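Does a Washing Machine Really Wash? A Doubter's Guide to the Spinning Drum

By Kaja Pētersons, for readers 8 and up
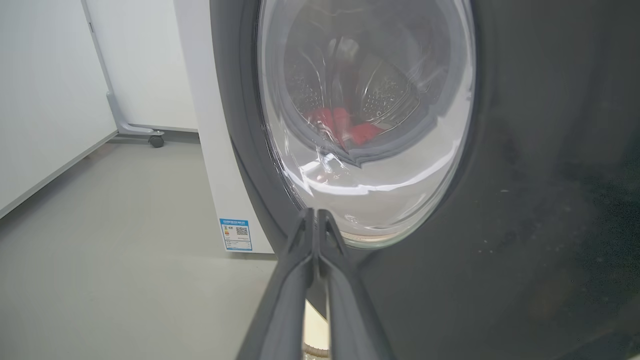
A red cloth at the bottom of a steel drum. The ridge higher up is called a lifter.

People will tell you that a washing machine "does the washing." I don't like that kind of answer. Does it how? A machine has no hands and no scrubbing brush, and it can't see a gravy stain. So before you believe it, let's check what each part is supposed to do.

Start with the drum

The drum is the big metal bucket lying on its side. It is full of little round holes. Would you carry water in a bucket full of holes? I wouldn't. But the drum isn't meant to hold the water by itself. Around it there is a second, bigger bucket called the tub, and you can't see it from the front because the drum is in the way. The tub has no rows of holes. Water goes into the tub and comes through the holes to reach the clothes. When it's time to get rid of the water, it leaves through the holes too, and a pump pushes it out down a hose.

What about the ridge?

My neighbor Berkay Eren told me the ridges inside the drum were there "to make it strong." He may be partly right, but I don't think he has the main point. When the drum turns, a ridge catches the clothes and carries them up the side. Near the top they slide off and flop back down into the water. Up, flop, up, flop. All that flopping and rubbing loosens the dirt. If the inside of the drum were perfectly smooth, a wet sock might just slide around at the bottom like a lazy fish.

Doesn't it leak?

A door on the front, with water behind it, sounds like a bad idea. The thing that saves your floor is the gray rubber ring around the opening. It is called a gasket (say GAS-kit). When the door shuts, the glass presses against the rubber and closes the gap. The glass bulges inward on many machines, and this helps keep the clothes in the drum and away from the ring.

The gasket has folds in it, and folds collect things. Coins, hair clips, fluff, one very small sock. If somebody says the machine "ate" a sock, ask whether they have looked in the folds. Most people haven't.

Is the soap doing all the work?

The box of soap would like you to think so. Soap does have a real job. Water alone is bad at moving grease, and soap grabs hold of grease so that water can carry it off. But twice the soap doesn't make clothes twice as clean. Too much soap makes too much foam, and foam is a cushion. The clothes land softly and don't rub much. Then it all has to be rinsed out again, and some of it may stay behind and make your shirt feel stiff.

The red sock story

You have probably heard that one red sock will turn everything pink. Is it true? Sometimes. Some red dyes hold on tightly and some let go in water, mostly when the cloth is new or the water is hot. You can't tell which kind you have by staring at it, so you need a test.

Try it yourself (ask a grown-up first)

You need 2 bowls, some cool water, some warm water from the tap, a white rag cut in half, and 2 colored socks that match.

Put cool water in one bowl and warm water in the other. Put a sock and a piece of white rag in each. Squeeze and swish both bowls for 3 minutes – the same amount of swishing in each, or the test isn't fair. Lift out the rags and let them dry. Then compare them.

Did the rags change color? Was one darker? If both stayed white, you have not proved that red socks are always safe. You have only found out about those socks, in that water. Try again with a different pair before you start telling people.

A rule I don't doubt

Never climb into a washing machine, and never let a little brother, sister or pet climb in. The door can shut, and it may not open from the inside. Don't run the machine without a grown-up, and keep laundry soap away from your mouth and eyes.

Words to know

Drum: the metal bucket with holes that spins.
Tub: the bigger bucket around it that holds the water.
Lifter: a ridge that carries clothes up the side.
Gasket: the rubber ring that keeps water in.
Dye: the stuff that gives cloth its color.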